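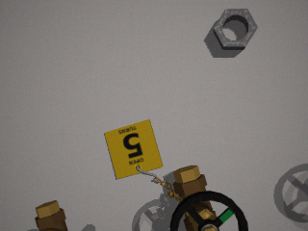 Blog > House stuff > Water

The weekend the water went off

Sunday, August 18, 2013

Quick one tonight, I have work early and my hands smell like pennies.

So. Water heater. The old one came with the house and was older than Tegan, and on Thursday it started making a noise like someone dragging a chair across the basement. By Friday there was a puddle. Not a big puddle. But you know how it goes, you put a towel down and pretend, and then the towel is a problem too.

Called two places. First one quoted me over the phone without asking a single question, so no. Second was Kristóf Boros, who did the Amissahs' place back in April, and he came out the same evening. Looked at it for maybe a minute. Shook his head. $249 to patch it and no promises, or put the money toward a new one. Went with the new one. Ouch.

Then the real fun — the main shutoff. I have lived here nine years and never once touched it. It would not budge. Kristóf leaned on it, I leaned on it, nothing. Had to get the city out to close it at the street, and they don't rush on a Friday night. Saturday morning, they said. Saturday at two, they meant.

Things I learned with no water for a day and a half:

You flush with a bucket. Pour fast, all at once, from higher than feels polite.

Paper plates. Just do it. I was going to be noble and then I saw the sink.

Coffee takes more water than you think. Also rinsing the pot. Also rinsing the thing you rinsed the pot with.

Mansa let us fill jugs at her place and then fed us, so really we came out ahead. Groundnut stew, two bowls. I asked for the recipe and got "you just cook it till it's right" which is what my grandmother used to say about everything, and is why I can't make any of her food.

Kids thought the whole thing was camping. Tegan brushed her teeth off the back porch and spit in the hydrangea. Hydrangea seems fine.

New heater is in as of 11 this morning. New main shutoff too, a lever one, quarter turn and you're done. I have made everyone in the house go down and try it. Even my mother in law, who was only here for lunch. Total damage was way past the emergency fund, which had $410 in it, so the porch steps are going to wait untill spring. Sorry, porch steps.

If you take one thing from this — go find your shutoff tonight. Turn it off, turn it on. If it's stuck, better to know now then with a wet towel in your hand.

Shower was incredible by the way. Used all the hot water. No regrets, somebody else can wait.

Recent posts
Tomatoes, finally, and all at once
Why I gave up on the gutter guards
Two nights in Clodden with no phone
The great sock drawer cleanout
Mansa's plantains, my version (worse)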